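4.2 Two grippers, one couch

The kitchen counter trials in Section 4.1 were kind to both grippers. Counters are hard, level and well lit, and a finger that comes in a little low gets a firm answer. Couches give no such answer. We moved the comparison to upholstery because home robots will be asked to tidy it, and because our first set of results looked good enough to make us uneasy.

The two hands were the Michiels, a linkage gripper with rigid black fingers, and the Gonduma, a softer design whose pads fold around whatever they meet. Both were modeled in the Morport simulator on the same arm, with the same wrist camera and the same controller. Rallis tuned the controller for the Michiels and Bisgaard tuned it for the Gonduma. Each believes to this day that the other was given more time, and the lab calendar is no help in settling the matter.

Every gripper attempted 300 grasps. An episode began with the hand above the seat and ended when the target had been held clear of the fabric for the required interval, or when the controller gave up. Giving up was a formal state with its own exit code. We added it after an early version of the Gonduma controller spent a whole night kneading a cushion.

Boxes turned out to be the most informative targets. A box lying flat offers two good faces and one bad idea, namely the top. A tilted box offers a range of compromises, and its neighbors on the seat take away several of those. Figure 6 gives the wrist view for the Michiels at a tilted box, with the left finger close in on the lower part of the target and the right finger still out over the cushion.
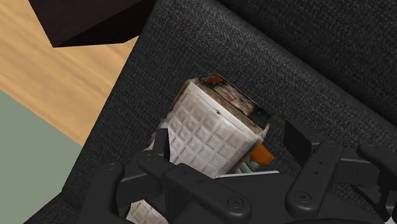
Why not just level the box before grasping it? Leveling takes a push, and on a soft seat a push moves the box, the cushion and anything beside them, so the planner has to start over with an older view and a new problem.

Figure 6. Simulated wrist-camera view of the Michiels gripper at a tilted white box on a couch seat. The raised grid on the broad face of the box is the kind of surface texture considered below.

The Michiels completed 262 of its 300 grasps. Its failures were mostly of one type: one finger made contact early, the controller read this as progress, and the other finger closed on nothing in particular. Rigid links pass contact forces along quickly, so the fix was a stricter rule about when both sides may be said to agree. We did not apply the fix to the reported runs, much as we would have liked to.

The Gonduma failed less dramatically and took longer over it. Its pads tolerated poor approach angles, but they also tolerated a fold of seat fabric, which they then held with great confidence. In 42 episodes the hand lifted fabric along with the target. We scored these as failures. Bisgaard asked that the objection he raised at the time be recorded, and it now has been.

Surface texture mattered more than we had planned for. Bumpy faces gave the contact model many small patches to consider, and the solver considered them all. Reducing the contact count to 80 per finger brought the run time back to something a person could wait for, and the ordering of the two grippers stayed the same. Xenos repeated the comparison with smooth faces and saw the same ordering again – a relief, as the December draft of this paper had already said so.

We make no claim that either hand is ready for a real couch. Simulated fabric has no crumbs, and it does not sag differently at the end where people sit. Section 4.3 takes up the camera, which was blamed for several failures in both arms of the study and was responsible for two of them.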